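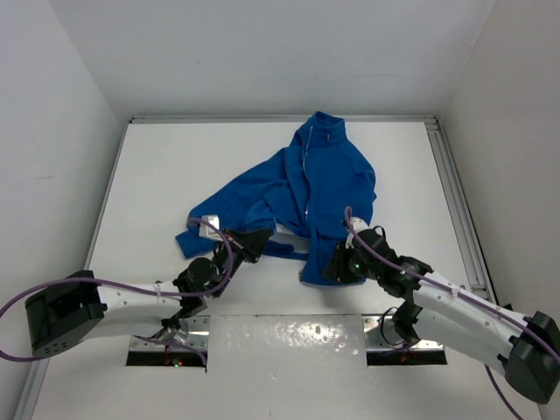

Filed under: Everyday Things > Clothes

Why is fleece so cozy?

Fleece is full of tiny, fuzzy fibers, and air gets trapped between them. Your body warms that air up, and it stays put. It's like wearing a blanket made of air!
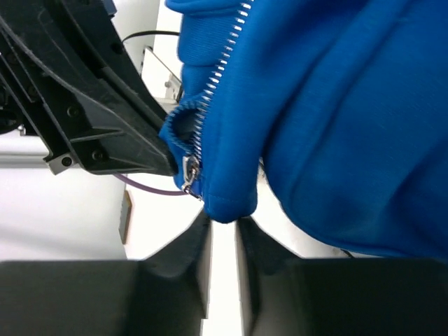 Now for the zipper! Each side has a row of little teeth. When you pull the tab up, the slider squeezes the two rows together so they lock. Pull it down and a wedge inside pushes them apart. Try it slowly and listen!

Words by Efua Aidoo

42 shares | 17 comments
© Lerkden Kids | Back to top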